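Workshop notebook, natural dyes and children's craft kits
May 22, 2023

Leaf-print and plant-dye trials for the Kartha school kit. Carrying on from the cotton tests in December, which were never properly written up. Only the swatches and the pencil labels survive, so I am treating those as a guide and starting the numbering again.

Cloth. Plain-weave cotton from Skinstead, unbleached, cut into squares. Scoured with washing soda, rinsed until the water ran clear. The selvedge end still repelled water after the first scour and went through a second time. The new bolt carries more sizing than the old one. Add a line to the kit instructions: put a drop of water on the cloth, and if it beads, scour again.

Mordant. Alum at the usual rate, 30 g to 200 g dry cloth, dissolved in hot water first and then added to the pot. Left overnight with the lid on. The classroom version has to use pre-mordanted squares. Teachers won't have the time or the stove.

Dye baths, 4 in all:
Onion skin (brown). Strong orange-gold, even. No changes.
Onion skin (red). Duller, leaning olive. Fine as a second colour.
Eucalyptus leaf, dried. Pale tan after a long simmer. Fresh leaf gave a better result last time, but dried is what we can post.
Red cabbage. Good purple in the pot, grey-blue on the cloth, and already fading on the windowsill swatch. Leave it out of the kit as a dye. Keep it as the colour-change activity with vinegar and bicarb, on paper only.

Resist. Flour paste through the Cumevum squeeze bottles. The nozzle clogs unless the paste is sieved. Thin paste bleeds under the edge and the line is lost. The mix that worked held a ridge for a few seconds after the spoon was pulled through it. Small hands will find the bottle stiff – try the softer one before ordering. Paste must be bone dry before the cloth goes in the bath, so the activity splits over two sessions whatever we do.

Leaf printing. Hammering fresh leaves between cloth and baking paper works on a solid bench and badly on a trestle. Soft, juicy leaves smear. Ferns and geranium print cleanly. Noise will be a problem with a full class. A smooth stone rubbed hard gives a fainter print and is quieter. Offer both.

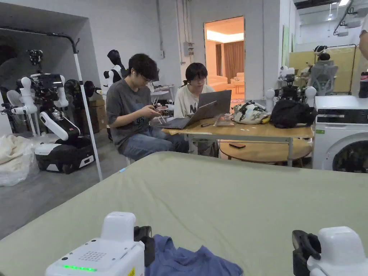
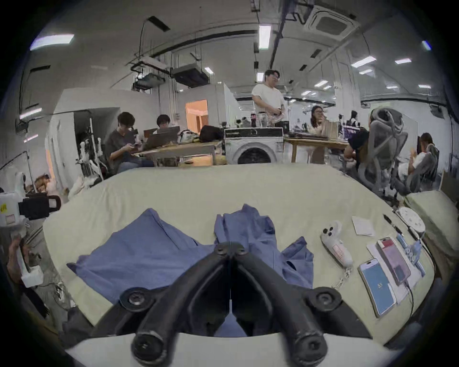 Stock and ordering. Fasalero catalogue item 2080 is the alum in the small resealable bag. It clumps if left open, so decant to jars on arrival. Enough cotton left for one more round of trials.

Washfastness still to do. Half of each swatch to be washed in cool water with mild soap, the other half kept in the dark folder. Colour goes in the notebook once the cloth has been ironed and not earlier – damp cloth reads a full shade deeper and that is how the December labels ended up wrong.

Iron water. Rusty nails in vinegar, jar at the back of the sink, lid loose. Adult use only in the kit notes. A quick dip turned the onion gold to a dark moss green on the offcut. Longer dips make the cloth feel harsh.

Next: repeat eucalyptus with a longer soak before heating, test the softer bottle, rewrite the scouring page.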